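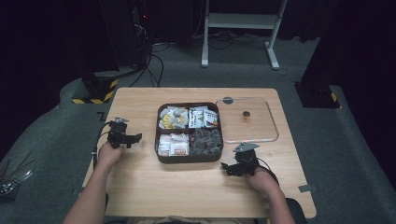 *Snack tray, Lustmont CC, tea interval*

**Ticket: scoreboard freezes at the end of an over, Predavari Scorer + Nirneck board controller**
Status: open, then closed, then open again, now closed (I hope!)

Hi again. I'm the Saturday-and-whenever scorer at Lustmont, and I'm putting all of this in one place so you don't have to dig through my earlier messages, which I admit were a bit shouty.

**What's going wrong**

The tablet is fine. Every ball I enter goes in, the totals add up, the bowling figures look right. But the big board outside stops updating, always right after I tap "End over." It sat on 31 for two while we were well past that, and the batters kept looking at me like I'd fallen asleep. If I close Predavari and open it again the board catches up in one jump, then it's good for a while, then it sticks again.

Our setup: one tablet in the score box, Predavari Scorer on it, the Nirneck controller bolted under the board, and the club Wi-Fi in between. The board is on the far side of the ground from the router.

**What I tried first**

- Restarted the tablet. Worked for four overs.
- Restarted the controller (long walk, during play, had to wait behind the sight screen). Same thing.
- Turned off battery saver. No change that I could see.
- Deleted the old matches because your help page says to. I had over 400 saved! The app opens a lot faster now, so thank you for that, but the board still froze.

**Your reply, and what I did with it**

You asked me to send the log and check whether the board was losing Wi-Fi. I stood next to it with my phone and the signal was weak but it never dropped. Then you asked me to raise "Board refresh delay" from the default to 1,000 milliseconds. I did that before our home game against Ahuja in June and it ran clean for the whole first innings, so I closed the ticket and told everybody it was fixed. Big mistake. Second innings, it froze at the end of over 11 and I had to shout the score out of the window until the next wicket.

**Reopened**

So this time I went through the settings page by page, with a cup of coffee and no match going on, and I found something. Under Match > Display there's a switch called "Swap ends on board." Ours was on. We don't have an ends display, the Nirneck is the plain one with total, wickets, overs and last man. I turned the switch off and scored a pretend game in the score box, tapping away like mad, wides and no-balls and everything. No freezes. Turned it back on and it stuck at the end of the second over. Off again, fine again.

My guess is the app sends the board a message it doesn't understand and then sits there waiting for an answer, but you'd know better than me.

**Since then**

Two full home games with the switch off and the delay back at the default. The board kept up with me both times, even through a last-over run chase where I could barely keep up with myself.

**Still want to ask**

1. Could the app hide that switch when the board doesn't have an ends display?
2. The switch came back on by itself when I started a new match from a template. Is it saved in the template? I've made a fresh one for now.
3. Can I get the board brightness into the app too? The evening games are hard on the eyes at deep square leg.

You can close this one. I'll open a separate ticket for the brightness thing if you'd prefer that.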